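## Fruit bowl fortnight: Seidel pads versus Ikov pads
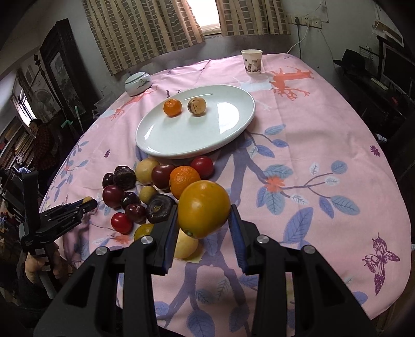

I've had two sets of finger pads on test through July, and I promised I'd write up how I got on before Odair starts ordering spares. The short version is that I like the Seidel ones a lot more than I thought I would (sorry, Teresa, I know you had your money on Ikov!). I did all the early tries with foam blocks, which told me next to nothing, so I moved on to fruit from the market and things got interesting straight away. Fruit is lovely for this because you get such a spread of sizes on one table. The big yellow-orange one between the blue pads is near the top end of what I wanted to try, and then you've got the little cherry-like ones down in the pile, which ask for something completely different from your hand. The wrinkly black ones are a whole other problem and I'm coming to them.

The Ikov pads are stiffer. On anything big and smooth they feel great for the first second, then you tilt your wrist and the fruit starts to creep round. I found myself squeezing harder and harder to stop it, and I bruised a fair few plums that way (we ate them anyway). With the Seidel pads I could hold much lighter and still turn my wrist over. Amra tried both without being told which was which and picked the same one, so I don't think it's just me being soft on them.

Small fruit is closer. The Seidel pads give so much at the tip that a cherry can sort of disappear between them, and when you let go it doesn't always drop where you meant it to. Ikov wins that one, I'd say. Felicidad reckons a slightly thicker backing would sort it out and she's going to cut some for me to try.

Wrinkled fruit beat both of them some of the time. You think you've got hold of it and what you've got is a fold of skin. Coming in lower helped, and so did slowing right down for the last bit of the squeeze, which I'm hopeless at when I've been going for an hour.

For anyone who likes a number, I logged 193 picks with the Seidel set and 132 with the Ikov. It would have been more even, but one of the Ikov pads started peeling at the corner and I had to stop and wait for glue. Sieglinde wants each set taken to 2000 before she'll sign anything off, so there's plenty left if you fancy a turn. Bring your own snacks, and please put the pads back in their labelled bags, as I spent most of one morning trying to work out which was which.

Next month I'm hoping to do the same again with the Grukham jaws, which are wider and a bit heavier in the hand. If you've used them on anything squashy, tell me how you got on!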